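Simulation > Control and planning
Thread: Right hand stops over the box and the planner reports success

wrist_offset
Started Wednesday. I'm running a two-arm tabletop scene in sim with the Adia planning stack. The task is simple: right hand reaches over the red box and closes, left hand comes in to steady the side. The planner returns a valid path for both arms, the controller tracks it, and the run is logged as a success. Then nothing gets lifted in most runs. Out of 200 episodes, 60 ended with anything in the hand.

The policy takes one head camera view, letterboxed to square. Joint states go in as well. No depth.

mieczyslaw_s
What does your success check look at? If it only reads the palm pose against the target, it will pass whether or not the fingers touch anything. I had this with the old Kidport scenes.

Also post a view from the policy camera, please. People keep posting the debug camera and then we all argue about the wrong thing.

wrist_offset
Palm pose within tolerance plus fingers commanded closed. So yes, that is probably wrong. Policy camera view from one of the runs marked as success:

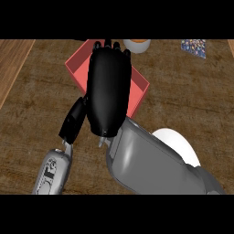
Policy input, right hand over the box, left hand alongside. The black bands are the letterbox padding.

grasp_nerd_80
You can't see the fingertips at all. The back of the right hand covers the middle of the box and the fingers bend down out of view. Whatever the fingers are doing, the network has no way of knowing from this camera. I would add a wrist camera before touching anything else.

mieczyslaw_s
I don't agree that it comes first. Joint states are already in the observation. If the fingers stall before the commanded closure, there is contact with something. If they close all the way, there isn't. That is good enough for a success check and costs nothing. Fix the check, relabel the 200 episodes, then decide about cameras.

grasp_nerd_80
Stalling tells you they hit something. It doesn't tell you whether it was the object or the wall of the box. With an open box like that and a hand that size, I would bet on the wall a fair amount of the time.

EdmundB
Both are true. In sim you have contact pairs for free, so use those for the label and keep the joint stall for the policy. Two separate problems – scoring the run and informing the policy – and this thread is mixing them.

The thing I would look at is the left hand. Its tip is right beside the edge of the right hand in that view. What is your inter-arm clearance set to?

wrist_offset
Left at whatever Adia ships with. I never changed it. The arms are planned separately and then time-aligned.

EdmundB
Then the clearance is only checked at the waypoints. We had the same on the Jakubowski bench: both paths fine on their own, and the hands brushing each other between samples. Plan them as one group, or at least run a swept check after the alignment. It is slower. Ours took 2 seconds more per plan.

mieczyslaw_s
I would still keep them separate and just delay the left arm until the right has finished closing. Joint planning for a steadying move is overkill.

EdmundB
Depends on whether the box slides. If it does, the left hand has to be there first.

wrist_offset
It does slide. Friction on the tabletop is low and I'd like to keep it that way.

Update: changed the label to use contact pairs between the fingers and the object, and relabelled. A lot of the old successes are now failures, with finger-to-wall contact in most of them, so grasp_nerd_80 wins that bet. Swept check is in as well and it rejects 80 of the old plans for hand-to-hand clearance.

grasp_nerd_80
Thanks for coming back with numbers. Wrist camera next?

wrist_offset
Trying the grouped planning first. The Sustport exporter only handles one camera per episode at the moment, so a second view means rewriting the loader. I'll open a separate thread for that.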